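Jisavard garment steamer: review after one wedding season
Posted by Dalal Mansour, 13/10/2019

I work as a wedding photographer, mostly alone, and the bride's dress is nearly always the first thing I photograph in the morning. It arrives in a long bag, it hangs on a door, and it has folds exactly where the window light falls. For years I borrowed the iron of the hotel and I was always afraid of it. In spring I bought the Jisavard hand steamer and I have now carried it to 15 weddings, so I can say something useful about it.

What you get
The steamer itself, a water tank of 300 ml, a brush that clips on the front and a cotton bag. The cable is long enough for most hotel rooms, but at Devgate, where the bridal suite has its sockets behind the bed, I needed an extension. The instructions are short and the drawings in them are too small. 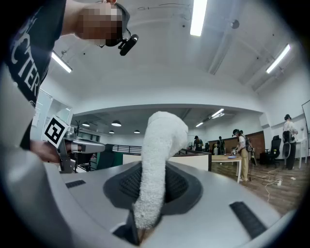

How it works on fabric
Chiffon and light satin are easy. I keep the head a little away from the cloth and go from top to bottom, and the folds fall out in one or two passes. Tulle is also fine, only you must hold the layers apart with your free hand. Heavy crepe is slower. For one dress with a long train I had to fill the tank 3 times, and the make-up artist was waiting for the mirror.

On linen suits I am less happy. The jacket looks better afterwards, but a hard crease in the trousers stays. For this you still need an iron.

I also use it for the things people forget: the groom's pocket square, table runners, the ribbon of the bouquet. A small folded cloth you can do in the hand.
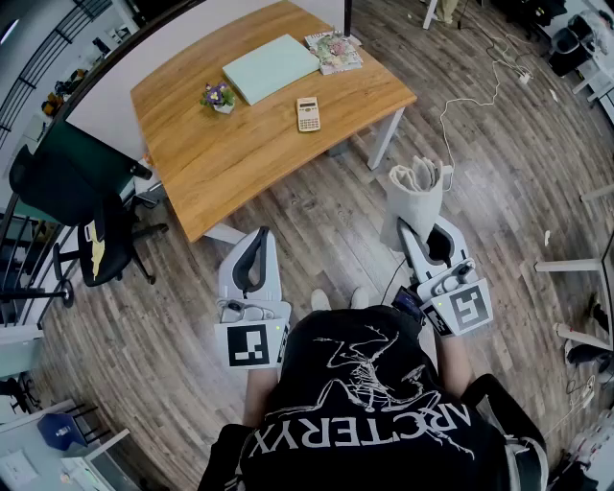
Cloth in the gripper, by the table

What I don't like
It spits. If you tilt it too much, drops of water come out before the steam, and on silk this can leave a mark. I always begin on a towel and wait until the steam is regular. The button must be pressed all the time — after a long dress my thumb is tired. My old Randico had a lock for this, and I miss it.

The cotton bag is too thin to protect the camera things next to it, so mine travels in a separate case.

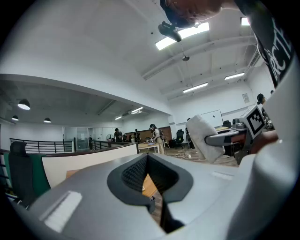

Compared with the Sleiman
A colleague lent me the bigger Sleiman for two weddings in December. It gives stronger steam and it did not spit, but it is heavy and needs a long time to be ready. If you have an assistant and a car, take the Sleiman. With one shoulder bag and a train ticket, I would buy the Jisavard again.

My mark: 4 stars from 5. I take one star away for the water drops.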